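Thread: what I learned helping get the Gimdale library addition through mechanical design. Long one, grab a coffee.

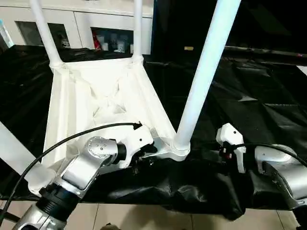

1/ Quick background. I do HVAC and plumbing design at a small office, and Gimdale was my first job running the whole mechanical package myself. The addition has a reading room, a kids' area and a community room that seats 160. I spent way too long on the big air handler and hardly any time on the structure it hangs from. Think of the underside of a molded white plastic chair, all those ribs stiffening a thin shell, and the way each leg flares out where it meets the seat. Our roof framing needed that same kind of beefing up at the unit supports and I didn't ask for it until the drawings were half done. Sorry again to the structural team!

2/ Ask for the unit weights early. Like, week one early. Ours came in at 1138 pounds for the smaller rooftop unit and the framing plan had a placeholder that was a lot lighter.

3/ The community room drove everything. It's packed for story hour and then sits dark half the day, so we put in CO2 sensors and let the outside air ramp up and down. Bajpai (our controls contractor) wrote a really clean sequence for it. I had three pages of notes, they got it down to one.

4/ Ductwork vs. ceiling. Oh boy. The architect wanted the wood ceiling tight to the beams and I had a 48 inch wide main running straight across it. We split it in two and ran it along the side walls. More elbows, a bit more fan power, but the room looks so much better.

5/ Submittals: READ THE ELECTRICAL PAGE. The Iseo pump package showed up with a different voltage than what was on our schedule. Caught it at 6 in the evening with the approval stamp basically in my hand.

6/ Commissioning was in August, so cooling got a proper workout. Heating we still have to go back for. We found 4 dampers wired backwards (open when told to close) and one thermostat reading the sun on the wall instead of the room.

7/ Somebody asked about the energy model. Ploltetti ran it, and I'd bring them in sooner next time. By the time they told us the west glass was hurting us, the glass was already ordered. We added exterior shades and that got back roughly half of it.

8/ Next up for me is the heating season visit, then the as-builts. I'll post the damper checklist once I've cleaned up my handwriting.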